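Home > Community help > Work and pay > New technology at work

Asked to record my job with a gripper, what happens to my hours?
Posted by Mahlet Lemma, July 11, 2025
Tags: automation, home working, piece rates

I have sorted and packed kitchenware for Prenik since March. Until now it was piecework, paid by the bundle. They have now asked a few of us to do part of the work with hand-held grippers that carry a camera, so the recordings can be used to train a robot arm at the Flellcombe packing site. You pick up a stick, put it in the basket, and carry on until the bundle has gone. The work can be done at a kitchen table.
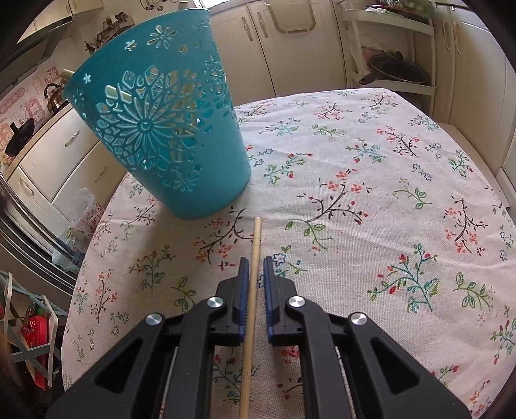

Photo: Lestlow Community Help

It is much slower than using my fingers. A long thin stick has to be held between two pads and then got into a basket which has other sticks in it. The supervisor says the target is 3000 recordings between us and the count stood at 2712 when I last asked. I want to know three things. Should I be paid by the hour for this? Can I say no? And what happens to the packing work once they have their recordings? My letter from them only mentions "occasional other duties".

Hugo Tessier
Member, 90 posts

I was a line lead at a warehouse that put in two arms for packing cutlery, so this is from that side of it.

Pay first. If the rate was set for doing the job by hand, it doesn't fit doing it with grippers. Ask in writing for an hourly rate for recording, and ask whether setting up and failed attempts count as time worked. At our place they did not count at first and people lost money over it. Keep your own note of start and finish times.

Saying no depends on your contract. "Other duties" is vague and they may lean on it, so have an adviser read the whole letter before you refuse anything.

As for the packing work, ours didn't go all at once. The arms took the plain items and people were left with the mixed boxes, the breakages and clearing jams. Fewer of us were needed on lates. Those who stayed had more standing and checking and less handling, which some liked and some did not. Two of the older packers moved to checking the recordings. Ask now whether that sort of job will be offered to you first.

Look after your hands as well. We had a break every 30 minutes when using grippers, and a low table is hard on the back if you are leaning over it.
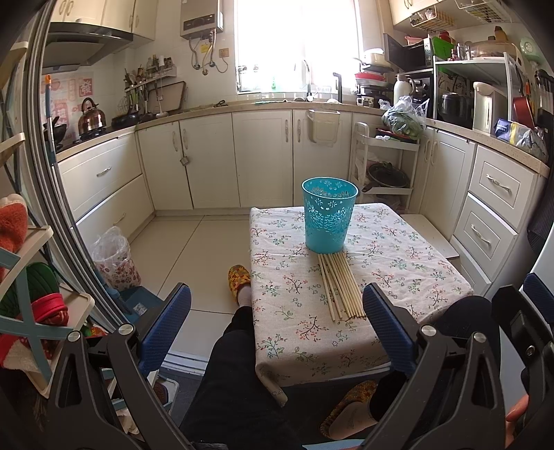 Lestlow Work Bulletin, issue 30, p. 4

The bulletin has a page on recording work, worth reading before you meet them. It covers who keeps the footage too. If you record at home, ask what else the camera picks up and who will see it.

Gebremichael
New member

Same thing at my sister's work. They said no jobs would go and then the evening hours went. Get it in writing.

Mahlet Lemma
Original poster

Thanks both. I have asked for the hourly rate by email and am waiting to hear. Will take the letter to an adviser.

Report a post | Back to New technology at work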